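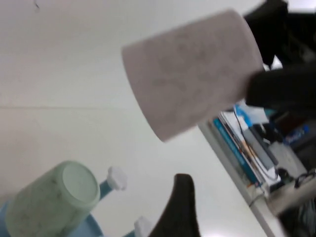

Kitchen > Storage and Drying > Features

Filed under: Small Kitchens, Drinkware

The round cup stand: how it drains, where it fails and how to load it

A plastic cup holds very little water after rinsing, but the water it does hold is slow to leave. Polypropylene and similar plastics shed water in beads. The beads stay where they are until they become heavy enough to run, and the smaller ones have to evaporate. On a flat draining board, with the rim pressed against the surface, the air inside the cup soon becomes damp and evaporation slows almost to a stop. A cup left like this at ten in the evening can still be wet inside at breakfast.

The round cup stand deals with the problem in a small footprint. The type is simple: a shallow tray, a central or offset post, and a number of arms or pegs over which cups are hung upside down. The Mivlow and the Okoth Compact both follow this layout. The Lestis differs in having a removable grid over the tray. We kept one of each in daily use through August, in a kitchen with a north-facing window and no extractor fan.

Peg angle

A peg that stands vertically puts the cup in a level position with its rim close to the tray. A peg set at an angle leaves one side of the rim higher than the other, and air can enter on the high side while water runs to the low side. An angle of 20 degrees from vertical was enough to make a difference with straight-sided tumblers. Tapered cups are more forgiving, as the wall already slopes outward on the way down.

The tips matter as well. A bare cut end will scratch the inside base of a soft plastic cup after some months, and the scratches hold tea stain. A smooth cap spreads the load. Check that it is fixed firmly, as a loose cap collects water in its socket.

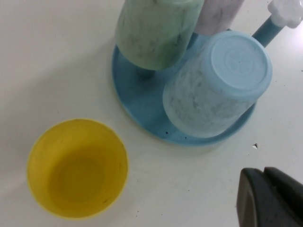
Loading order has more effect on drying than most buyers expect. Cups that touch one another share a film of water at the point of contact, and that film is usually the last thing to dry. Work from the back of the stand to the front and leave a finger's width between neighbours. A cup that misses its peg tends to slide down and settle at a slant on the rim of the tray, as the light blue one lies here, and it should be lifted and hung again. Any cup still in use, such as the yellow one, is better kept upright on the worktop and well clear of the drip line.

Clearance above the tray is the other figure to check. The lip of the lowest cup should sit above any standing water. With cups 100 mm tall, the Mivlow left a usable gap on every peg. The Okoth did so on all but the two nearest the handle, where the arms are set lower to make room for the grip.

The tray

Trays are neglected because the cups hide them. Water dripping from a rim carries whatever was on the cup, and as it dries it leaves grit, limescale and crumbs behind. In a hard-water area a visible ring forms within a fortnight. The raised rim that keeps water off the worktop also keeps debris in, so a quick wipe across the middle does little. Lift the stand, empty the tray and clean into the angle where the base meets the rim with an old toothbrush. Descale with white vinegar, left for 20 minutes and rinsed off with warm water.

The Lestis grid keeps the rims away from the residue. It also adds a second part to wash, and its underside is awkward to reach.

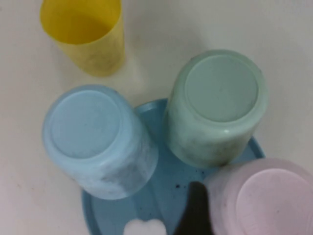 Cup finish and staining

Marbled and frosted finishes are popular on pastel cups and they disguise wear well. They also disguise dirt. On a clear tumbler, a grey smear is plainly a smear. On a mottled wall it may be part of the pattern, and the only reliable test is to wipe a small patch with bicarbonate of soda on a damp cloth and see whether it lightens. The Vatau cups used for this feature have a coloured wall with a cloudy finish, and two of the six needed this treatment before they could be called clean.

Paper cups should be kept off the stand altogether. The rim softens where it rests and the cup loses its shape.

Position on the worktop

Place the stand with its post towards the side from which it will be lifted. A post near the edge of the tray is easy to grasp when the stand is full, though the load then hangs to one side and the base will tip if carried quickly. The full Mivlow, with six cups hung, was stable when pushed along a smooth worktop and less so when lifted by the knob with wet hands. Allow a total width of about 182 mm for the tray and a little more for the cups that overhang it. A gap between the stand and the wall helps air reach the cups at the back.
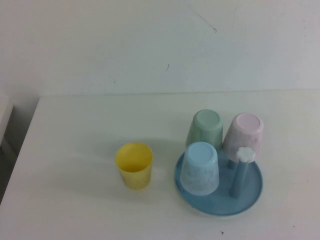

Round stand with three cups inverted to drain; the yellow cup is kept to one side, open end up.

Sizes were measured on the pieces we used. The Lestis grid is also sold separately and fits the current tray only.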